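Two-arm cell in sim: left gripper slowly stops reaching the cup after I re-zeroed it. Where do I look first?

Asked by Darmawan Saragih
Tags: bimanual, calibration, shadows, home pose

Hi all, long-time reader here, first real question. I look after a two-arm tabletop cell that we run in simulation before anything gets near hardware. White table, wooden shelf along the back, a small white cup with a teal band up on the shelf plank. The job for the left arm is to go up, take the cup and bring it down to the table. We call the setup Tiller because that's what the folder was called when I got it, and I've kept the name.

It behaved fine through most of May. Then I re-zeroed the left arm, and ever since, the reach falls short of the cup. The start of a run is okay. By episode 300 it's noticeably short and by 400 it doesn't close on anything. The right arm, which I didn't touch, is perfect!

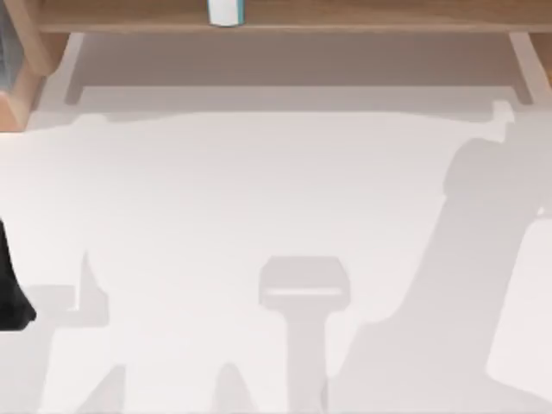

3 min read · 1681 views

Most of what I get from this view is shadow, and I've been using those shadows as a rough check on where the arms are parked. You'd be surprised how far that gets you on a plain white table. But I can't measure an offset from a soft gray edge, so I'm kind of stuck.

Things I've tried already: reloading the home pose file, restarting the physics server, swapping the random seed, and deleting the cache (twice, the second time out of spite). I also put the old gripper model back in and got the same result. I haven't touched the shelf position. Should I be looking at the joint zeros, the base mount, or something else? I'd love to avoid rebuilding the whole cell if I can.

Answer from Lieven Van Beek (accepted)

I'd leave the base mount alone for now. If the base were off, you'd be short from episode one and by the same amount every time. Yours gets worse as the run goes on, and that smells like the reset. My guess is that the left arm's home is being written as "wherever the arm stopped" plus the new zero, so each reset adds the offset again. I had exactly this in a cell called Prundon and spent an embarrassing number of evenings on the camera settings before I looked at the reset script.

Try it in this order:

Run one episode, reset, and print all the left joint values. Reset again without moving anything and print them again. If the two lists differ, you've found it.

Open the reset script and look for any place where the home pose is read back from the sim state. It should come from the file, every time. When you re-zero an arm, the tool often flips a setting to "use current," and it doesn't flip it back.

Then add one side camera while you debug. You want to see the casing and the wrist joint of the left arm against something with a straight edge, and the shelf is good for that.

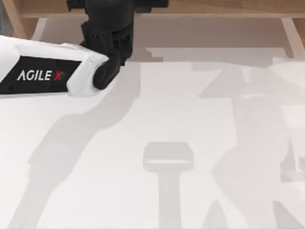 I park the arm at home, save one still, run 300 resets with no task at all, and save another. Flip between the two stills. If the wrist has crept even a little against the wood, it shows right away, and you don't need any fancy tooling for it. Keep the light where it is between stills or you'll be chasing shadows, and I do mean that literally – I once moved a lamp by accident and "found" a drift that wasn't there.

If the stills match and the printed joints match, come back and post your gripper offsets. It could still be the tool frame, but I'd be surprised.

Comment from Darmawan Saragih, June 26, 2026

It was the "use current" setting! Joint two was walking off a tiny bit on each reset. I pointed it back at the file and the no-task test came out clean, so I've started a full run of 3660 episodes and will leave it going. The side camera stays in too, I like having it. Thank you!!

Answer from Amby

had something similar, fixed it by reinstalling. not sure which part did it. maybe update first?

Answer from Tjoa

Adding to Lieven's answer, since the accepted fix only covers the reset. Go check the right arm as well. It looks perfect because you never re-zeroed it, but if both arms share one script it will do the same thing the day you do. I keep a copy of the home file with the date in the name and set it to read-only, and I compare the two whenever someone has been in the config. Takes a minute. Also worth putting the joint printout in the log at every hundredth reset – cheap to store, and you can scroll back and see where it started.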